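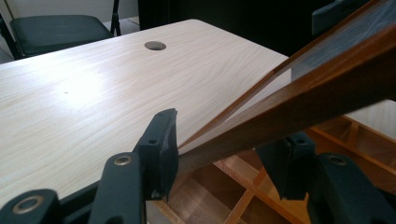 A client wrote to us in November to ask whether a pension left with a former employer has to be moved before retirement, and whether waiting would cost her anything. Several readers have since raised the same point.

Plan Notes
November | By the Follance Client Education Desk

In most cases, no transfer is required. A former employer's plan may hold your balance until distributions begin, although small accounts can be subject to separate rules. Before deciding, request a current statement and a full schedule of fees. On a balance of $4,000, a flat annual charge of $50 is a significant expense.

Clients whose plans are administered by Previne should complete Form 802 to obtain this information. Please allow nine business days for a reply. Beneficiary designations do not carry over to a new account and must be filed again.

Tax treatment depends on the type of transfer. Please speak with your advisor before signing any request.

Last updated: November

Contact Us | © Follance | Back to top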